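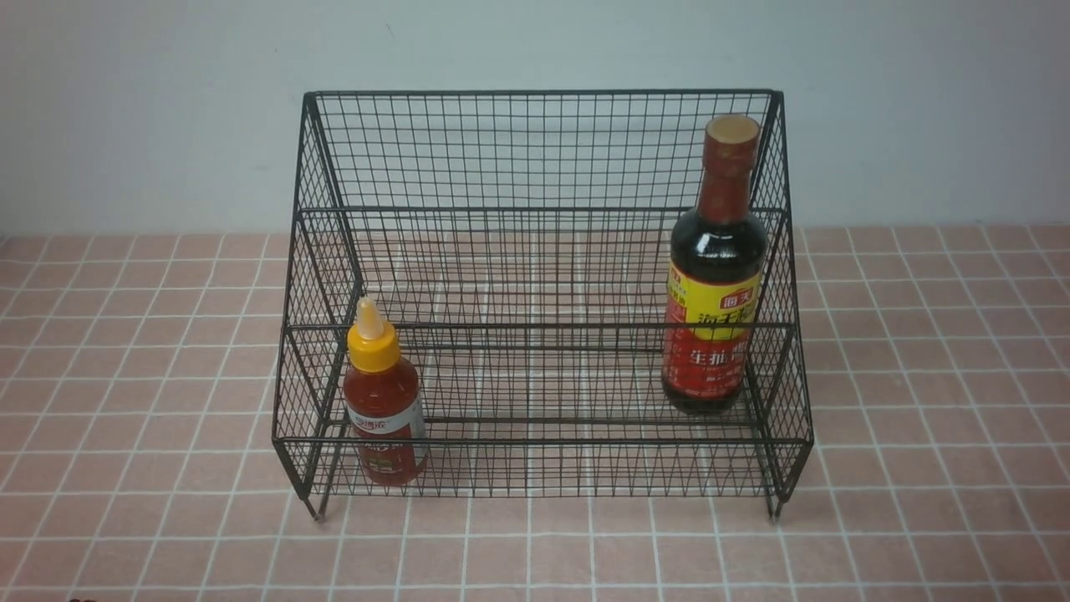
What goes on a tiered countertop rack, and what stays in the cabinet?

Bottles and jars that are opened at nearly every meal go on the rack. Everything else is stored in the cabinet and brought out as needed.

Home Management, Unit 4: Small-Bottle Storage
Instructor: Bình Trịnh
Handout for the Thursday section

1. Terms

Tier: one level of a stepped rack. The lower tier is at the front, the upper tier at the back.
Lip: the raised edge at the front of a tier. It stops a container from sliding off.
Clearance: free space above the tallest container, measured with the cap on.
Footprint: the area of counter taken up by the rack, including any slanted side panels.

2. Placement

Short, wide containers stand on the lower tier. Squeeze bottles of chili sauce belong in this group. Tall glass bottles, such as soy sauce and vinegar, stand on the upper tier, where the neck does not block anything behind it. Labels face forward. Leave a finger's width between bottles.

A tall bottle on the lower tier is the most common fault in student layouts. It hides the upper tier and is easily knocked when a hand reaches past it.

3. Clearance

Allow 50 mm above the tallest cap if there is a shelf or cabinet over the counter. Allow 75 mm if bottles are lifted out by the neck. Measure at the upper tier.

4. Wire mesh

Mesh lets crumbs and drips fall through to the counter. A dripping bottle will therefore mark the surface below, and tile grout stains faster than glazed tile. Wipe the neck and nozzle before returning a bottle. Wash the rack with a soft brush along the direction of the wires, then across. Dry it fully, including the welds and the undersides of the feet.

Do not line the mesh with paper towels. They hold sauce against the metal.

5. Storage after opening

The label takes priority over the rack. If it says to refrigerate after opening, the bottle goes in the refrigerator. Keep the rack away from the burners and out of direct sun.

6. Assignment

Draw your own rack or shelf from the front and from the side. Mark the tiers, the lip and the clearance. List each container with its height and the tier assigned to it. Hand the drawings to Reshma Cele before the March review.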